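Classroom Review: The Raven Desktop Arm Simulation Kit
Reviewed for the Clillalley Secondary Robotics Program by Annatjie Kruger, program coordinator

The Raven simulation kit is a software package that allows students to build and run tabletop tasks for a robot arm before any hardware is purchased. The Clillalley robotics club used it for one full term, ending in May, as preparation for the Machala student challenge. The challenge task chosen by our senior team involves a small wooden catapult, a set of balls and two cups. The renders in this review come from the team's own project.
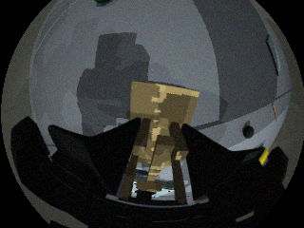
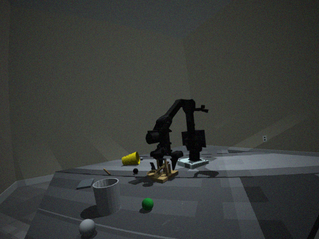
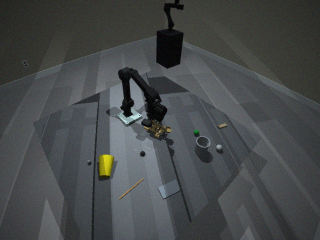

Views from the senior team's simulated catapult task.

The review covers installation, the task editor, the camera tools, physics, documentation and cost. It is intended for schools that are considering the kit for a club or an elective course.

Installation and requirements

The kit was installed on 12 student laptops. Eight gigabytes of memory is the published minimum, and the software does run at that level, although loading a task with several objects is slow. Two machines required an updated graphics driver before the viewer would open. The installer does not report this problem clearly. It closes without a message, and our students found the cause only by reading the log file.

No internet connection is needed after activation. This was a strong point for our program, as the club meets in a building with limited service.

The task editor

Objects are placed from a library or brought in as model files. Position, angle, weight and surface friction can be set for each one. New members were able to set up a basic tabletop task in their first session with only the printed quick-start sheet.

The editor is less satisfactory when a team shares its work. There is no record of changes, and saving a task replaces the earlier version. The senior team lost one afternoon's work in this way and afterward adopted a rule of saving under a new name at the end of each meeting. We recommend that other clubs do the same from the start.

Cameras

Any number of room cameras may be added, along with one that moves with the gripper. The wide-angle setting on the gripper camera bends straight edges heavily toward the rim. Younger students found this confusing at first and tended to misjudge how far the fingers were from an object. They became more accurate once they were told to keep a room view open beside it.

Image quality is adequate for instruction. Renders are grainy at the default setting and the lighting is dim. A higher setting is available, but it slowed our laptops to the point where the arm could no longer be controlled comfortably. Most members returned to the default within a few minutes.

Physics

Grasping is handled well for blocks and other simple shapes. Thin objects are more difficult, and a narrow stick will sometimes slide through closed fingers if the friction value is left unchanged. Rolling objects also need attention. Balls continued to drift on a level surface until the team raised the rolling resistance, a setting found on the second page of the advanced menu.

The catapult proved a demanding choice of project. A moving part on a hinge must be given limits by hand, and the editor does not warn the user when those limits conflict with the rest of the model. Several early versions of the throwing arm swung straight through the base. The students corrected this themselves and wrote a short guide for next year's members. In the judgment of the supervising staff, they learned more about joints from that problem than from the lesson set aside for the subject.

Documentation and support

The manual runs to 187 pages and is thorough on the arm itself. Joint ranges, speed limits and gripper settings are all given in tables that students can read without help. The chapter on building custom objects is short and assumes previous experience. Bestent, the distributor for our region, answered both of our written inquiries within two school days, and the replies were useful.

Cost and licensing

Licenses are sold by the seat and renewed each year. A student who graduates may be replaced on the same seat without charge. Schools should note that home use is not included, a condition that several families asked us about.

Recommendation

The program will renew its licenses for the coming year. The kit is well suited to clubs with at least one adult who is comfortable with modeling software, and to students of high school age. Middle school groups can use the supplied tasks but should not be expected to build their own. We have asked the distributor whether a version history for saved tasks is planned and will add the response to this page when it is received.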